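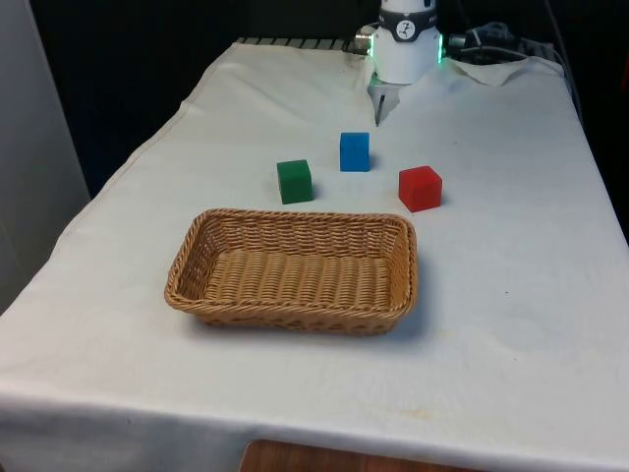
A white cloth on the table, creases and all.

Table linen: what changes in October

The hall's stock of tablecloths has been sorted and the new lending arrangement starts in October. It applies to everyone who books the main room or the Rahman Room, including the regular groups.

Until now cloths have been kept in the cupboard by the kitchen and people have helped themselves. Many went home to be washed and came back months later, or came back to the wrong shelf. From October they will be kept in labelled bags in the store, and you ask for them when you book. Each bag holds 6 cloths of one size. Please take whole bags and return whole bags.

There are two sizes. The long ones fit the folding tables in the main room and hang down a little on each side. The square ones are for the card tables and will not cover anything bigger, though people do try. If you are putting two folding tables end to end, overlap the cloths in the middle by a hand's width and put something heavy on the join.

Washing will now be done by Nillance, the laundry on Plalleck Road, which collects from us every other week. You no longer need to wash anything yourself. Shake out the crumbs, fold the cloths loosely and put them back in the bag they came in. Wet cloths should go over the rail in the back corridor to dry first -- we lost several to mildew last winter.

If you know what made a stain, write it on the tag. Tea, red wine and curry are all treated differently, and candle wax should be left alone and not picked at. Old yellow marks that have been through the wash many times are unlikely to shift now. Cloths with faint marks will stay in use for craft sessions and jumble sales, and the better ones will be kept for weddings, funerals and the Rultach supper.

Ironing is up to you. The board is behind the store door and the iron is on the top shelf. A damp cloth pulled straight on the table the night before will lose most of its creases by morning.

The charge is £9 a bag, added to your booking. Groups that have already paid for the autumn will not be charged until their next booking.

We are also still missing four of the long cloths with the blue stitched corner. If you have one at home, leave it in the box inside the front door.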